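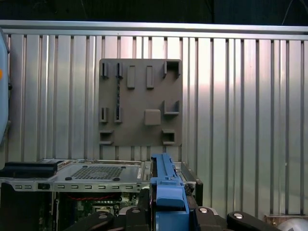
Stundier gripper with Kosach wrist camera: two months on drive removal

We bought this pair to take hard drives out of old desktop computers. The drives sit in blue plastic caddies, which are awkward for a robot because the clips flex and the bay leaves little room at the sides. Our previous gripper, a Bermúdez, was stronger but too wide for the job.

The Stundier costs 3,062 with the camera and bracket. Fitting both took 40 minutes.

Grip

The fingers are narrow and black, held on with ordinary hex-socket screws. They hold a caddy well at an angle, and I have had no cracked plastic. On bare metal they slip more than the Bermúdez did.
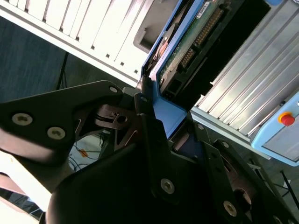
Camera

The Kosach is small and stays out of the way. Up close the picture is sharp enough to line up on a drive bay. Shiny metal is a problem, and I had to turn the exposure down by hand. A fixed camera on the whole case is still worth having

for the approach, and ours talks to the same Istska controller without trouble.
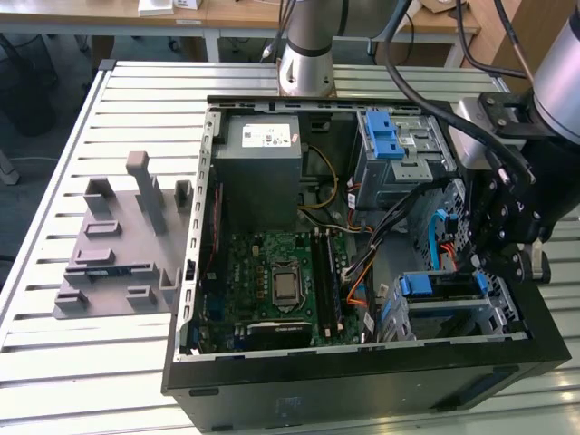

The controller loses its saved positions if you update it, so export them first. The manual leaves this out.

Four stars for the gripper, three for the camera. I would buy the gripper again in October when we set up the second bench.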